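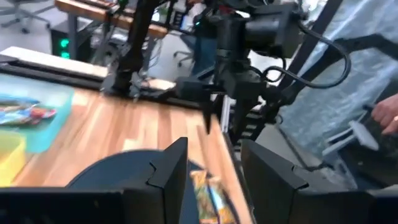 Mehwish Warraich objected at the first review that a bib which is easy to wash but slow to fasten will stay in the drawer, and the test plan was changed to cover both points.

Baby Bib Closures: Project Report
Tahira Afridi

1. Aim
To compare two closures, snap and hook-and-loop, on a cotton bib sold as a newborn gift. The print and color were the same on all samples.

2. Samples
The snap version was sewn to the Luseo pattern and the hook-and-loop version to the Norkus pattern. Each was made in 6 copies. Neck openings were measured flat before the first wash.

3. Method
Every bib went through 30 wash cycles at the same setting and was dried on a line. Closures were opened and closed by hand between cycles - 1238 operations were logged in total. Fastening was timed on a padded form.

4. Results
The snaps held on all copies. Two hook-and-loop tabs collected lint and began to lift at one corner. Hook-and-loop was faster to fasten throughout. Shrinkage at the neck was small in both versions and did not affect fit.

5. Open points
Bibs with a terry backing were not tested. The Arna fabric arrived on a Thursday, too late for cutting, and is held over for the next term.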